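Mosero put automated flower handling into its event setup work in July. Some notes from the floor, short thread.

Headcount is unchanged at 19. The task list is not.

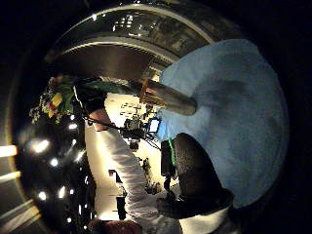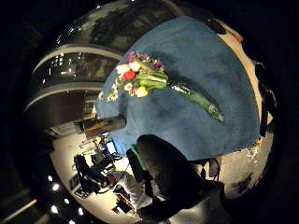
Table dressing used to be one job. It is now two: placing and checking. Placing follows a fixed routine. Checking is still done by eye, and a mixed bouquet in clear wrap, tulips and small white filler together, takes longest to sign off.

Eustaquio Cuevas moved from placing to checking. Same pay grade, 20 minutes more paperwork per shift.

Open item: the Nondard log has no field for a rejected stem.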